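Fuel convoys and the arithmetic of resupply

Finbarr Mulcahy spent most of his army career working out how much diesel other people would burn. He now advises Mitberg, a small consultancy that models supply lines for defence ministries, and he has a low opinion of most of the figures that reach the public.

"The usual mistake is to count vehicles," he says. "A vehicle is a demand. What you want to know is how far it is from the nearest bulk fuel, and what state the road is in."

His working example is Festia, a planning study completed in March for a brigade holding ground 200 kilometres from its railhead. The brigade had 1253 vehicles on its books, generators and trailers excluded. Moving at the tempo its commanders wanted, it required 3069 cubic metres of fuel before the first pause. The tanker fleet assigned to it could not deliver that on a single road.

Mulcahy's team ran the plan with the road open, then with one bridge down. In the second case the tankers had to take a longer route over soft ground, at lower speed, and the brigade's reserve ran out on day 5.

"They asked us to check the bridge assumption," he says. "We checked it. The bypass on the map was a farm track, and a loaded tanker would have been through the surface before the first bend."

He is cautious about escorts. An armoured escort protects the tankers but draws on the same fuel, and a convoy large enough to justify one is easier to find from the air. His preference is for smaller packets, dispatched at uneven intervals, with fuel held forward in collapsible tanks. That arrangement needs more drivers and much better radio discipline, and he concedes that few brigades have either.

"Drivers are the number I ask for first. You can borrow a lorry. A driver who has done two nights without sleep is a casualty waiting to be recorded as a road accident." 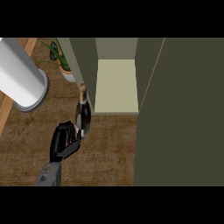
Britt-Marie Grønli disagrees with him on forward storage, arguing that collapsible tanks tie a brigade to positions it may have to leave in an hour, and that fuel abandoned in a field has been delivered to the other side. Mulcahy accepts the risk and says it can be priced. In the Festia model, forward tanks were kept no more than half full, and the loss of any one of them left the brigade able to withdraw.

The same model has since been used to test Jin, a scheduling tool that assigns tankers to units according to reported consumption. Mulcahy's reservation concerns the reports. Units under pressure overstate their needs, and units out of contact send nothing at all. Jin treated silence as zero demand until his team objected.

"The quiet unit is generally the one that has been moving," he says. "It wants fuel more than the one filling in the form."

The corrected version carries forward the last known rate and raises it the longer a unit stays silent. Mulcahy regards that as crude but usable. He would like it tried on a full exercise, with real tankers and a staff who have not been told which roads will close - the present trials all take place at a desk.

A revised edition of the study is due in October 2022. It will add a chapter on winter diesel, covering waxing in fuel lines and the extra consumption of engines left idling overnight.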